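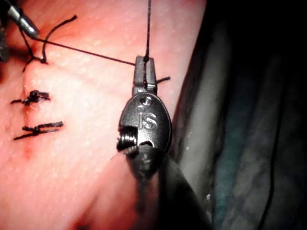
Eilif Eklund wrote to us in May that the boathouses at Wilik should stay where they are, and that if the sea wants them it can have them. His family has kept a boat there since before the road came, and he does not like to see the row broken up because of two bad winters.

I read his letter aloud to Signe Tangen when we met in her kitchen in Hilley. She listened to the end and asked to hear the middle part once more.

"I understand Eilif very well," she said. "I would have written the same when I was younger. But his own grandfather moved that boathouse. It stood further out, on the flat stones, and they took it down plank by plank and put it up again where it is now. My father helped to carry."

Tangen is 70 years old and grew up on the farm called Solberg, on the slope above the inlet. For the last years she has written down what the older people on this coast remember about storms: where the water stood, which paths could be used, what was moved in the autumn and what was left. The notes fill several boxes. Some are in her own hand and some were given to her by families who were clearing out a house.

I asked how it started.

"With potatoes," she said. "My grandmother kept her seed potatoes in a pit up at Nedus, a long way from the house. As a child I had to go there with the sledge and I thought it was stupid, because we had a good cellar. Then one winter the cellar was full of salt water. She did not say anything. She gave me the sledge."

Nedus is the high ground behind the village. There are no houses now, only juniper and the remains of stone walls, but many families had a small plot there with a pit or a hut. According to Tangen these were used from the first autumn gale until the ice was gone from the inlet. Dried fish, seed, wool and sometimes the church books were kept there. The animals were taken up too when the wind had been in the south-west for more than two days.

"People ask me if it was written down, this rule about two days. No. Everybody knew it. And when everybody knows a thing, it is easy to lose it, for there is no paper."

The storm in the winter before last took the outer part of the quay and three of the boathouses. It also cut into the bank below the old graveyard, where the municipality has since laid stone. The plan that is now being discussed would move the remaining boathouses 44 metres inland, behind the gravel road. Those who own them have been asked to answer before the summer.

Tangen is in favour of moving, but she has objections to the plan. The new line is drawn straight, she says, and it goes over a place where the stream used to run.

"They have measured from the sea. They have not measured from the stream. When the sea is high the stream cannot get out, and then it comes from behind. My mother's cousin lost 2 sheep there, not to the sea, to the stream. I have shown them the place on the map."

Were they interested?

"They were polite. Ingegerd Hägglund came back by herself afterwards, in rubber boots, and walked it with me. That I liked. She put sticks in the ground." Tangen laughed. "The sticks are still standing, so something will perhaps come of it."

Hägglund, an engineer with the municipality, confirmed to me by telephone that the line is being looked at again at its northern end. She would not say how much it can change. Moving one boathouse is expected to cost the owner a part of the sum, and the size of that part has not been decided. This is what most people in Hilley talk about – more than about the stream.

We went out to look at the inlet before I had to leave. The tide was low and there was almost no wind. Tangen pointed out an iron ring in the rock, well above the road, and said that boats had been tied there.

"My father showed me that one. I have shown it to my grandchildren, but they were looking for crabs."

I asked what she would answer to Eilif Eklund.

"That he should come for coffee. I have a photograph of his grandfather with the roof off."

Owners can send their answers to the municipal office in Hilley until May 29, 2026. Tangen's notes can be read at the library by asking at the desk.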